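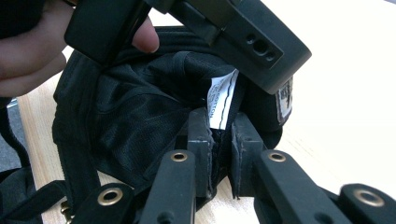 Open Day at the Pearce Bag Works, Prarnside

September 2018

I have wanted to see the inside of Pearce for years, ever since I bought one of their shoulder bags secondhand and wore it through two jobs and a house move. So when they opened the doors to visitors I got on the 424 bus with a sandwich and a notebook and was at the gate before they had put the sign out!

You start in the cutting room, up a flight of iron stairs. Fabric comes off the rolls onto a long table and gets stacked in layers, and then one person cuts through the whole stack with an upright knife that sounds like a dentist's drill. Tarmo Strazds has been doing this for 23 years. He let us feel the difference between two black cloths that looked exactly the same to me - one is for the outside and has a stiff, almost waxy hand, and the other frays if you so much as look at it.

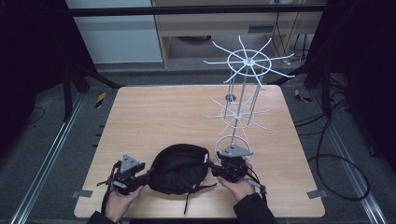 Then downstairs to sewing, which was my favorite part by a mile. The machines are older than most of the people running them, and the noise is wonderful. A bag is sewn inside out and turned at the very end, and I could have watched the turning all afternoon (I nearly did, the group went on without me). Corners are the hard bit. You have to ease the fabric around the curve without a pucker, and new sewers practice on scraps for weeks before they touch a real one.

Ask about linings if you go. Mesh shows every crooked stitch, Tarmo told me, and the Janier line has so many inside pockets that it takes twice as long as anything else they make.

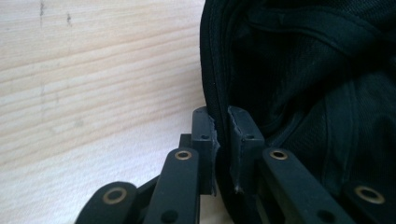

Edges are where I always look first on a used bag now. Run your thumb along the stitching and feel for places where it goes loose or doubles back on itself. I tried it on my own old one in the repair corner, and the handle seam was in better shape than I am!

Lunch was soup and rye bread in the yard, four dollars, very good. The factory shop is small and takes cash only. They had a bin of offcuts at $10 a bundle and I came home with two, plus a zipper I have no plan for. The last bus back leaves at 5:15 from the stop across the road, and the tour ran late, so I ended up jogging for it with my arms full of canvas.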